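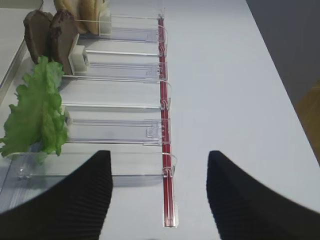

Ingredient rack, red rail, clear dividers.

October, bench notes — sandwich station

Rail has film or tape at the near end. Tape lifts if you wipe across it, so wipe lengthwise. Middle divider pokes out past the rail, sleeves catch on it. Asked Aoi for shorter ones from Jendden, no answer yet.

Fill order stays as is: bread at the far end, lettuce nearer. Cheese slices slump once there's only a few left in the slot, push them up by hand before starting. 15 min to reset everything, too long.

Tray: fresh paper each round, leave the near strip bare so theres somewhere to grab. Bottom bun cut side up, toward the near half.

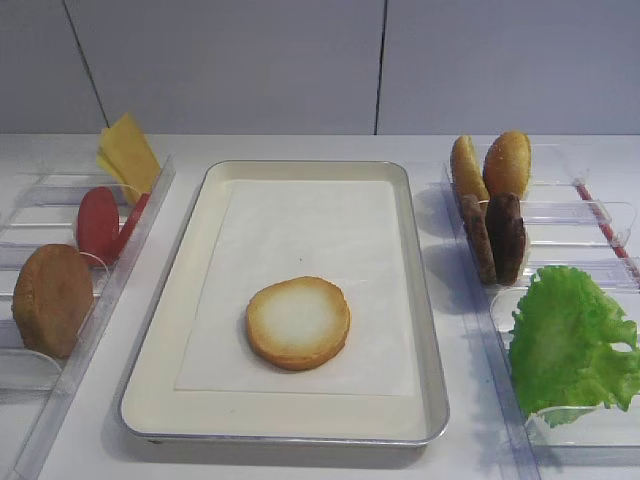 Wakana would put the bun dead center, as the sauce runs get crooked otherwise and the top bun ends up sliding off. Fine, will try both ways tomorow.

To do — new parchment (pack of 200, the thin one curls), 2 spare clips for the rail, wash dividers in warm water only. Geltix cleaner leaves a haze on the clear plastic.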